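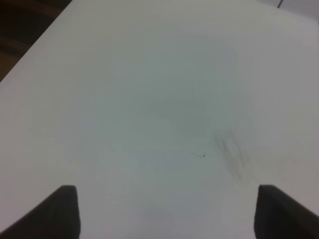
Questions fréquentes – Projet Pito, manipulation et tâches courantes

Un robot peut-il débarrasser ou essuyer une table aujourd'hui ?
En partie. Saisir un objet rigide, isolé, sur un plan clair et dégagé est maîtrisé. L'essuyage demande un contrôle d'effort et une détection des salissures peu contrastées, que notre logiciel Kaninness ne traite pas encore de façon fiable.

Et le rangement ?
Nous l'étudions sous une forme réduite : des cubes de couleur à placer dans une zone tracée au marqueur, selon une disposition donnée. La consigne porte sur la position relative des pièces et sur leur couleur.

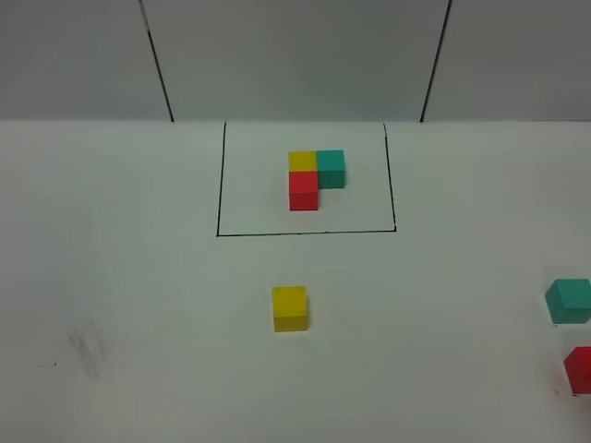
Un cube jaune contre un cube bleu-vert, un rouge devant le jaune : la disposition en L oblige à respecter les contacts entre faces. Les cubes restés hors du tracé ne comptent pas dans l'évaluation.

Quel est le taux de réussite ?
Sur 401 essais de la série de décembre, 143 ont abouti sans intervention. Les échecs viennent surtout de la dépose – un cube voisin est poussé à l'ouverture des doigts.

Est-ce transposable en atelier ?
Pour l'alimentation de postes avec des pièces calibrées, oui, sous réserve de cadence. Le site Plovby de Ruawai a fixé un seuil de 20 secondes par pièce, que nous ne tenons pas.

Faut-il recalibrer après un déplacement de la table ?
Oui. Prévoir 2 passages de calibration, le second après remise en température des axes.

Qui contacter ?
Lachlan Ngata, responsable des essais. Pas de réponse le vendredi.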